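Home Forums > Paint and Finishes > Interior

Irnham gray: does it really "stay neutral"?

drywall_dan_ish
19 July 2026
Repainting the kitchen and the short hallway off it. The paint counter is pushing Irnham, the mid gray from Skusalgate, and the leaflet says it "stays true in every room." I have never met a gray that does that. Every gray I've put up went green in the morning or baby blue by dinner. Before I spend money on 2 gallons, has anyone lived with this stuff for more than a weekend?

Kitchen faces north. Cabinets are staying, six doors, an off-white I don't love but can't afford to fight with.

mossyporch
We did our dining room in it in May. It's a nice color. I'd call it neutral. My husband calls it putty, so make of that what you will. No complaints about coverage, two coats over beige and done.

tapeline
"Stays true" is leaflet talk. Light hits paint, paint looks like the light. North room means it's going to lean cool unless you've got warm bulbs on all day. I'd want to see it at breakfast and again after dark before I believed a word of it.

mossyporch
Sure, but some grays swing a lot more than others. You can't tell me they all behave the same. The one we had before this was purple by four in the afternoon and Irnham has never done that.

tapeline
Never done it in your dining room. Which way does that face?

mossyporch
South. Okay, fair.

halfcoat
Former paint counter person, other brand, so salt as needed. Mid grays get sold as neutral because they sit in the middle of the fan deck and don't offend anybody at the store. Most have a bit of yellow and a bit of black in the mix, and under a warm light you get that olive thing. Under window light the same wall looks bluish. People come back and swear the can was mistinted. Usually the can was fine.

drywall_dan_ish
That's what I suspected. So why do they print it on the leaflet?

halfcoat
To sell paint.

greigeregret
I went through this last winter and I'm still annoyed. Paid for the "designer consult" too, $19, which got me a lady telling me Irnham was a chameleon. So is it neutral or is it a chameleon? Pick one.

It's all one gray until you compare the top left with the right side.

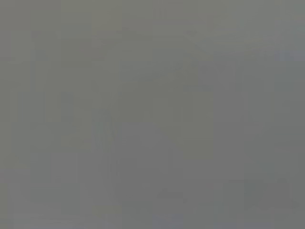
tapeline
Re: greigeregret
Olive toward the upper left, bluer over on the right. I can see it, but it's slight. If I weren't hunting for it I'd say "gray" and move on. I also wouldn't pick a paint, or reject one, off a picture that soft. Cameras do their own thing with gray, and then your monitor does another thing.

greigeregret
Slight on a screen. Try living with it.

mossyporch
I had to tilt my laptop to see any difference and then the whole thing changed color. So I'm with tapeline. Not saying you're wrong about your house, just that this doesn't prove anything about the paint.

halfcoat
Agree it's not proof. The direction is what I'd expect, though, warm one way and cool the other. I wouldn't match a can to it.

drywall_dan_ish
What about bulbs? The guy at the counter also said Zundent bulbs would "lock in" the color. I said lock it into what and he changed the subject.

tapeline
They're light bulbs. They don't lock anything. Get bulbs with decent color rendering, put the same kind in every fixture, and quit there. Mixing warm cans in the ceiling with a cool bulb over the sink will do more damage than the undertone will.

mossyporch
We have Zundent in the dining room and they're fine, for what it's worth. They cost too much.

greigeregret
Primer matters too. I skipped the Wysocka primer because everyone said one-coat paint didn't need it, and the old yellow came through on the hallway side. Or I think it did. At this point I don't trust my own eyes on anything gray.

halfcoat
If yellow came through you were a coat short. Primer helps, but a second coat probably would have covered it. Hard to say now.

drywall_dan_ish
So the sum of this is: paint a sample board, move it around, ignore the leaflet. I could've told myself that and saved an evening.

tapeline
Big board, not a chip. White border around it, or the old wall color will fool you. Stand it up against the off-white doors as well, because I'd worry about those more than the north light. A gray that leans blue can turn an off-white pretty dingy.

mossyporch
Or just buy it. It's a kitchen. You'll stop noticing in 6 weeks.

greigeregret
I did not stop noticing.

drywall_dan_ish
Got a sample pot. I'm not spending $100 on faith. Board goes up by the sink tomorrow, first coat tonight if the humidity drops – it hasn't so far.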